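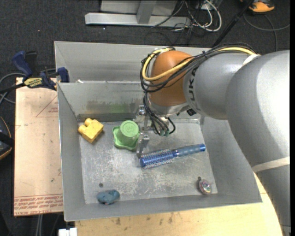

Does Cheema still take bookings for a group of ten on the same evening, or do they keep tables only for walk-in guests now?

They take bookings for groups of eight or more, but only by telephone and before noon. Smaller groups must wait at the door. For a group they ask a deposit of 50 dollars, and it comes off the bill at the end.

Posted by unditz_reader, November 18, 2020

I would like also to know if the set menu is good value. We are two families and some of the children do not eat spicy food. My sister-in-law prefers Jilum, but the parking there is very difficult.

plisis70
I have been to Cheema with my colleagues in August. We took the set menu with lamb, lentils, two kinds of bread and a rice dish with fried onion. The lamb was very tender and I would order it again. The dessert was too sweet for my taste, but the others finished theirs. For the children you can ask for the chicken in yoghurt, it is mild and the kitchen will make it without chilli if you say so when you book. Please say it again to the waiter. With us they forgot it the first time and had to bring another plate.

The room at the back is quieter, but it is near the kitchen door and the smell of frying stays in your coat. I would ask for the long table by the window.

eastside_eater
jilum is better. parking is fine after 7 if you go behind the pharmacy

tea_and_toast
I agree about the lamb. The set menu is a lot of food, so for small children I would not pay the full price, just order one or two extra dishes and share. They do not split the bill, so bring some cash if the families pay separately. My favourite is the lentils.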